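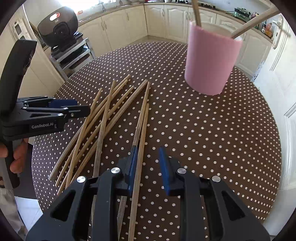 3.2 Sorting and pairing at the kitchen table

I should say up front that I thought this would be the easy part of the study. You take a household's wooden chopsticks, drop them on the kitchen table, and ask someone to put them back into pairs. How long could that take? I had set aside a few minutes per visit and I was badly wrong, and In-ho So (who had warned me, to be fair) was kind enough not to bring it up until February.

The task went like this. We asked each person to use their own sticks and their own table, with whatever cloth was normally on it. I went back and forth on the cloth. A bare tabletop would have been the same from home to home, but people don't eat in a lab, and cloth changes the job more than I'd expected. Sticks roll on a hard surface and mostly stay where they land on fabric. A pattern also gives the eye more to work through. With a dark brown cloth and small white polka dots, as in Figure 3, the tan tips stand out nicely, while the grayer stretches of wood are a good deal quieter against the background. Wendy Bellamy did the first round of coding and noticed that people working on dark cloths tended to start from the tips, and I went back through my own notes and found the same thing!

We never straightened the sticks before the start. They stayed however they fell, and the layout in Figure 3 is a pretty typical one: most of the sticks run more or less the same way, slanting across the cloth, with a few lying over others at a steeper angle. I'd pictured something closer to a game of pick-up sticks, going every which way, and we did get a handful of those, but long thin things dropped from one hand like to land side by side. This matters for the pairing, because two sticks lying close together look like a pair whether they are one or not. I'll call this the neighbor effect below. It was easily our most common source of wrong matches, and I fell for it myself on nearly every practice run.

Then there's wear. New chopsticks from one pack are boring to sort, since any two will do. Old ones are another story — the wood goes gray and grainy, and it doesn't go gray evenly. One stick might be weathered along its upper half and still be tan at the tip, and the next might have only a patch. So what counts as a pair? We let each household decide, and people used very different rules. Some matched by length and didn't care about color at all. Some wanted the thick ends to look alike. One man in Karaki matched entirely by feel, with his eyes on the window, and he was quicker than I was.

In all we had 84 households and over 800 sticks, and each household did the task 3 times, dropping the sticks again in between. Nine households had an odd stick left over at the end of every run. We kept those in the data. Wendy wanted to drop them and I see her point (a leftover makes people go back and second-guess pairs they were happy with, so the times get longer), but a drawer with one widowed chopstick in it is about as normal as kitchens get.

For scoring, we wrote down the order in which sticks were picked up, which ones were put back, and the final pairs. The Trureo coding sheet, which we borrowed from our earlier cutlery study and changed a little, has a box for "hesitation," and I'd advise anyone repeating this to define it better than we did. In-ho marked every pause, and I only marked the ones where a hand went out and came back empty. We sorted this out by recoding the whole Ernberg set together, over several long afternoons and a lot of tea.

We also tried a short version with the Dolto tray, a shallow wooden thing with slots, to see if having somewhere to put finished pairs would help. It did help with tidiness. I'm less sure about accuracy, because people seemed to trust a pair once it was in its slot and rarely took it out for another look. On the plain cloth they kept nudging finished pairs around and comparing them with what was left, and quite a few mistakes got caught that way. The tray runs are reported separately in Section 4.1 and aren't mixed into the main results.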